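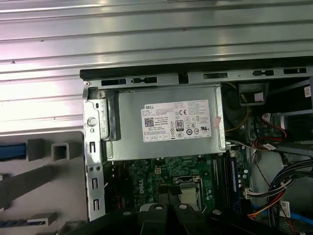
Dell tower, side panel off.

Skillerbridge Repair Notes — a README

Welcome, and do make yourself at home! These files hold over 3000 short notes on mending old office PCs, written up by Isla Purves and friends in Mackay. Each note has a fault, a fix and the parts used.

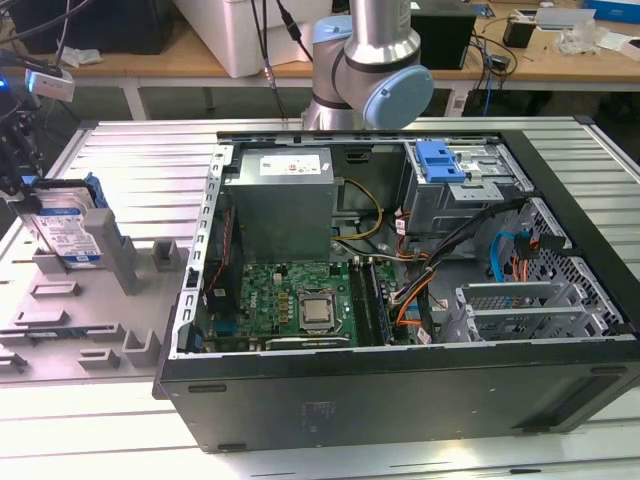
Maximiliano Escobar asked whether the notes cover laptops as well. They do, a little — look in folder 11, though it is rather thin and we'd love more.

Spelling has been left as people wrote it, so search for 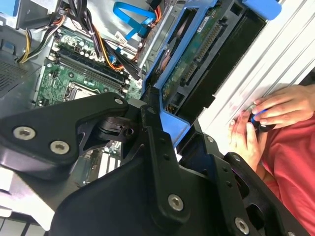 "fan" and "fann" both. Version 2 tidied the dates. Please send corrections to Isla, however small.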